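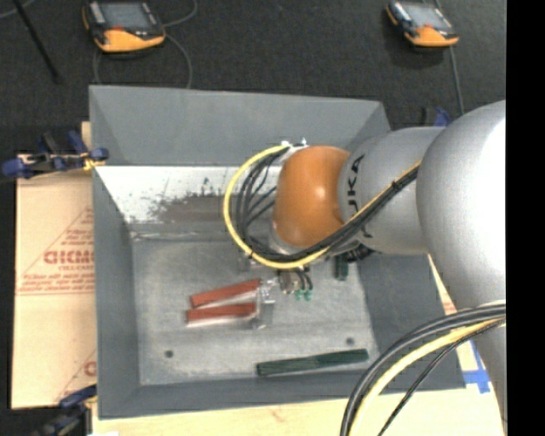 Pistico Releases Version of Grasp Planner for Bin Work

January 27, 2020

Pistico has released an update to Rendimden, its grasp planning software for robot arms that pick parts from deep metal bins. The update is available to all license holders and replaces the planner introduced by the company's Indberg office.

The new planner treats the walls of the bin as part of the motion problem from the first step. Earlier versions chose a grasp and then checked the path of the wrist, and many grasps near a sloping wall were rejected late in the process. Hoses and cables at the wrist are now modeled as a flexible volume that changes shape as the joint turns.

"Long parts lying close to a wall were the main source of failed plans," said Neema Bakilana, head of motion software. "Our customers asked us to address them first."

The development team ran 3,055 planned picks during testing. Median planning time fell from 900 milliseconds to 60 milliseconds on the same computer. Bars resting on one another remain difficult for the perception module, and work on that module continues under Dong-hyun Cho.

Existing calibration files may be used without change. Sites that run custom gripper models must export them again before installing the update. Release notes and a migration guide are available from the Pistico support desk.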